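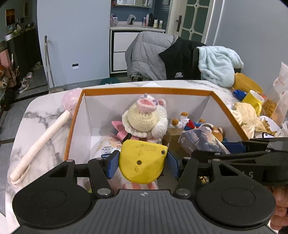

Lining up a drop into the toy box on the marble tabletop.

I came to grippers the way I come to most things, by wrecking a cheap one. Last winter I was building a little sorting arm in the spare room and its jaws kept flinging whatever I gave them. So I binned the design, went down to the shared workshop in Direlcombe and started again with Rania Hamdan looking over my shoulder (she's far more patient than I am!).

The big change was doing the moves by hand first. You squeeze, lift, lower and let go, and you learn heaps about where your fingers want to be. A hard-shelled thing like a tape measure is a great teacher – it's heavy for its size and it doesn't forgive a lazy grip.

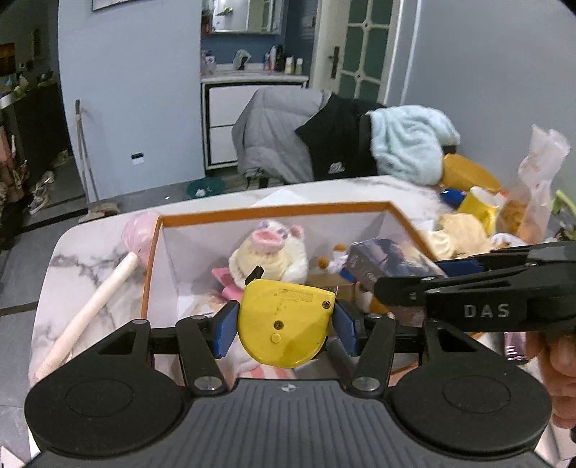

Soft pads made more difference than any motor I bought. I went through four sets before July, and the ones I kept are a bit squishier than I'd have guessed. Rania reckons I still close too fast. She's right, but I'm getting there, and I've only stripped two screws this month.

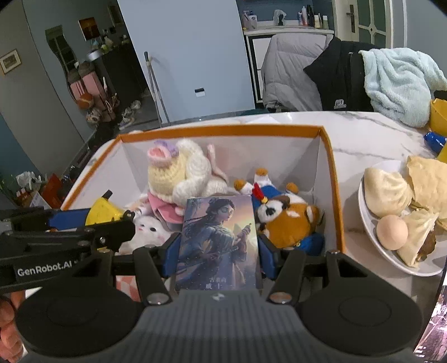 Do you need to know how to code before you start? Not for the hand-operated part, and you can pick up the rest once the jaws move nicely.

Comments

Ita Kavanagh
What colour pads are best? Kidding. Mine go shiny after a week, any tips?

brophy239
Wipe them with metho, Ita. Works a treat.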